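How Do You Teach a Robot to Fold a Towel?

A page for young readers from the Zokcombe Science Learning Center

You probably learned to fold a towel by watching someone at home. Perhaps that person held your hands and guided them to the corners. After a few tries, you could do it alone.

A robot can learn in a similar way. Engineers call this "learning from demonstration." A demonstration is when someone shows how a job is done. The robot's job at the Salumar Robot Classroom is to handle soft things made of cloth.

Why is cloth so difficult?

A wooden block keeps its shape. If a robot picks it up and puts it down again, the block is the same as before. A towel changes every time it is touched. It can bend, slide, bunch up, or hide one of its own corners under a fold. There are so many possible shapes that an engineer could never write a rule for each one. Showing the robot what to do is much easier.

Two ways to show a robot

The first way is to teach by hand. A person takes hold of the robot's arm and moves it gently through the task. Small sensors in the joints measure every bend and turn, and a computer saves the measurements.

The second way is to teach by remote control. The person holds a controller, or moves a smaller arm that works like a puppet's strings. When the person's hand goes left, the robot goes left. When the person squeezes, the robot's gripper closes. A gripper is the part that a robot uses as a hand. Many grippers have only two fingers, so the person must learn to work without a thumb or a palm.

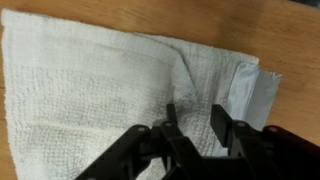
Two fingers can do a great deal if they are put in the right place. Cloth is thin, and the fingers must come down very close to it before they close. If they stop too high, they pinch only air. If they press too low, they push against the table. People who are new to remote control often find this the hardest part, and they practice it many times before any of their work is saved for the robot.

What does the robot remember?

Each saved try is called an episode. It is a little like a page in a diary. An episode holds two kinds of information:

What the cameras saw
How the arm and the gripper moved

One camera may ride near the gripper to give a close view. Another may stand farther away and look at the whole table. The computer studies the pictures and the movements together. Over time, it learns which movement fits which picture.
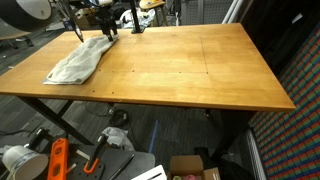 The gripper holds one end of a crumpled, light grey cloth.

Practice makes a better robot

One episode is not enough. If the robot saw a towel in only one position, it would not know what to do with a towel that was turned a different way. For this reason, the cloth is put down in a new position before each try. In the Dalisay Project, the team saved 300 episodes for its first lesson. It later saved nearly 2000.

Each episode in that first lesson lasted 85 seconds or less. Adults can do the same job faster, but speed is not important at this stage. Smooth, careful movements are easier for the computer to learn from.

Some episodes include a mistake that the person then fixes, such as dropping a corner and picking it up again. These are worth keeping. They show the robot how to recover when something goes wrong.

Try it yourself

You will need a partner and a small towel. This activity is suitable for children aged 9 and over.

1. Lay the towel on a table.
2. Close your eyes. Use only your thumb and one finger on each hand.
3. Ask your partner to tell you where to move, when to pinch, and when to let go.
4. Fold the towel in half.
5. Trade places and try again with the towel turned another way.

Talk about which instructions helped the most. Did "a little to the left" mean the same thing to both of you?

Words to know

Demonstration: showing how a job is done
Episode: one saved try at a task
Gripper: the part of a robot that holds things
Sensor: a part that measures something, such as how far a joint has turned

Page last reviewed 15 September 2023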